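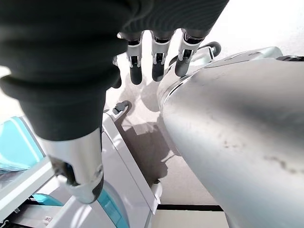
在家里接待来访者、保管证言材料：一些日常做法

四月　Clidance 互助小组 整理

做人权记录工作的人，很多没有正式办公室。来访者坐在自家客厅，材料放在卧室衣柜，复印机和米桶挨着。下面的做法来自几家把住处兼作接待点的小组，都是家务层面的事，数字安全和法律程序另有专门的手册，这里不讲。

门口和客厅

约访时把时间错开，两拨人之间至少留半小时。来访者往往不愿意在楼道里碰见别人。

门铃如果声音很大，换成能调音量的，或者约好到楼下发一条短信。

谈话的椅子不要正对着窗，也不要让来访者背对房门。窗帘用双层的，白天只拉里面那层薄纱，屋里不至于昏暗，外面也看不清人。

隔音差的老房子，可以在门缝下塞一条卷紧的旧毛巾，在隔墙一侧放书架，书尽量放满。开收音机盖声音的办法对录音不利，要录音的话就别开。

茶几上放纸巾、一杯温水、一支笔和几张白纸。带孩子来的，另外准备一块地垫和几样不出声的玩具，放在大人看得见、又听不太清谈话的位置。Clullow 的小组把地垫铺在厨房门口，由另一个人陪着。

墙上不要挂志愿者的合影，也不要挂写着来访者名字的日程表。冰箱门上的便条也算。

厨房

来访者常常是赶了很远的路，到的时候没吃饭。常备一锅能随时热的东西比临时做饭省事。小米粥、土豆汤、扁豆汤都行，放凉后分装冷冻，每盒一人份，盒盖上用铅笔写日期。

饮食忌口先问再端上来。问法要简单：“有什么不吃的？”不要追问原因。

开会人多的时候，米提前泡好，菜切好放进冰箱，散会前半小时再下锅。切过的洋葱单独用带盖的盒子装，否则整个冰箱都是味道。

水壶要定期除垢。一份白醋兑一份水，烧开后停一小时，倒掉，再烧两遍清水。

静坐或守夜要带的食物，选不用餐具、凉了也能吃的：饭团、烙饼卷鸡蛋、煮玉米。带汤水的不要带。垃圾袋多带两个，收场时自己清干净。

纸质材料

原件和工作用的复印件分开放，最好不在同一间屋。我们整理旧档案时一共有3,197页，前期原件和复印件混在一起，光是分开就用了整个冬天。后来的规矩是：原件进盒以后不再拿出来用，谁要看就看复印件。

先把金属夹子和订书钉取掉。锈迹会渗到下面好几页。取钉子用薄的小刀片垫着一张硬卡纸，从背面把钉脚撬直，再从正面拔。

橡皮筋不要用，时间长了会粘在纸上。改用棉布带，系活结。

纸盒选无酸的。买不到的话，普通纸盒里面衬一层无酸纸也能用。我们用过 Stondix 的翻盖盒，盖子偏紧，开合的时候要用手按住盒底。盒子不要塞满，也不要只装小半盒，纸张歪倒后会卷边。

盒子外面只写编号，编号和姓名的对照表放在别处。现在的编号排到226，中间作废的号不再补用，免得以后弄混。

盒子离地至少一拳高，不靠外墙，不放在水管下面。衣柜最下面一格看着方便，其实最潮。梅雨季每两周打开柜门通风一次，挑干燥的下午，雨天不开。

干燥剂用变色硅胶，颜色变了就换。不要用会积水的那种吸湿盒，打翻一次就够麻烦的。

受潮的纸不要晒，也不要用电吹风。一张张摊在干净的棉布上，开着风扇，风不要直吹纸面。粘在一起的几张先别硬揭，等边角自己翘起来再动。

照片单独装袋，背面要写字就用软铅笔，写在边上。
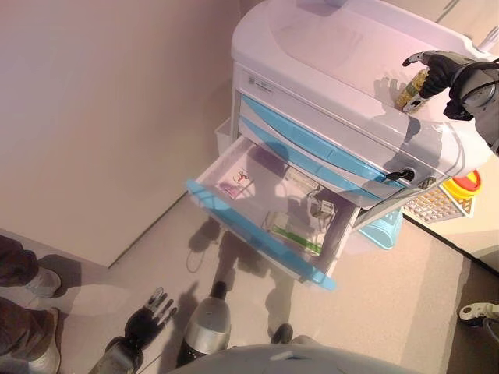 抽屉和钥匙

带锁的抽屉放正在处理的材料就够了，处理完当天归盒。抽屉里东西越堆越多，锁的意义就不大。

钥匙准备两把，一把随身，一把交给小组里不住在这里的人。不要藏在花盆底下、门框上面或者电表箱里，这些地方谁都会先翻。

锁芯发涩时，用软铅笔在钥匙齿上来回涂几下，插进去转几圈，再擦干净。不要滴食用油，过一阵就粘灰。

抽屉滑轨不顺，先用干刷子把轨道里的灰扫出来，再抹一点白蜡烛。木抽屉受潮胀紧的，等天干了再打磨，湿的时候磨掉太多，冬天会晃。

随身的记录本

本子选线装的，撕了页能看出来。每页右上角写页码，写错了划一道线，旁边签上缩写，不要涂黑。

下雨天外出，本子装进带封口的食品袋，袋里留一支铅笔。圆珠笔在湿纸上写不出来。

回到家先把当天的笔记补全，再洗澡吃饭。隔一夜，说话的先后次序就容易记错。

横幅和布标

旧床单是最好的横幅料，洗过很多次的棉布不容易缩。先熨平，四边折进去缝一道，四角再补一块三角布，打眼穿绳。

字用丙烯颜料，先拿粉笔打格子。底下垫塑料布或者旧浴帘，不要垫报纸，油墨会印上来。大字的笔画宽度和手掌差不多，隔一条马路才看得清。

风大的地方，在布面上剪几个半月形的口子透风，剪口边缘缝一圈。Eshun 广场那边风口很窄，没开口的横幅举不了多久。

收的时候卷起来，有字的一面朝外，卷在硬纸筒上。折叠会让颜料在折痕处裂开。

马甲和头巾沾了颜料，趁湿用冷水和肥皂搓。干了以后用70度的酒精棉从背面点擦，先在衣角试一下褪不褪色。

照顾自己

接待完一场很重的谈话，把杯子洗了，窗打开，出门走一段路，再坐下来整理。当天不要连着排第三场。

电话放在卧室外面过夜。轮值的人把值班电话带走，其余的人那天晚上不接。

每周留一天家里不接待人，沙发归家里人用。住在一起的人有权知道这间屋子在做什么，也有权说这周不行。

补充的做法可以写成纸条放进小组的信箱，写明是在什么样的房子里试过的，楼房和平房差别很大。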